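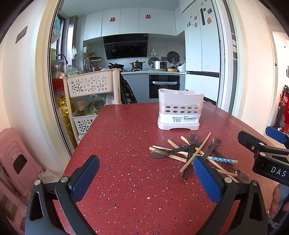

Spoons and chopsticks still to be sorted, with the holder waiting behind them.

If you have walked past the Fanum Robotics Club lately and wondered why everyone inside was so quiet, it is chopstick season! Our Yensuk team has spent most of the spring on a task that any of us does after supper without a thought, putting the spoons and chopsticks back in their holder, and I can tell you it has made all of us a good deal more respectful of our own fingers.

The students work the grippers by hand, going through the job over and over, and the recordings are then used to teach the arm back at the club. Nisha Chaudhary keeps the log, and as of Thu 12 June it stood at 157 good runs, with another 39 set aside because a spoon went skidding off or somebody sneezed (that was me, and I have apologized). Spoons are the easier half, oddly enough. The bowl gives you something to aim for, and if you pick one up a little crooked it will usually forgive you. Chopsticks roll, and they hide under each other, and when you do get hold of one it likes to swing around in the jaws like a compass needle. Devendra Tomar thinks the trick is to take it well up from the bottom end and get it pointing straight down before you go anywhere near the holder, and most of the team has come around to his way of doing it, though there was a lively afternoon of arguing first.

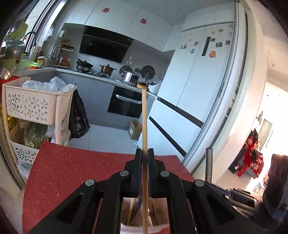
Sofia Garcia wrote in after our last issue to say that she would start with the spoons every time, as they take up the most room in the pile, and would we please try it her way before the Grivside meet? We will, Sofia, and Nisha has already made a fresh page in the log for it.

Grivside is the next big thing, of course, and we would love a good crowd from home. Rides can be arranged with Satish Mishra, who also has the sign-up sheet for the beginners' group starting in January. No experience is needed, and you are welcome to come and watch a session before you decide.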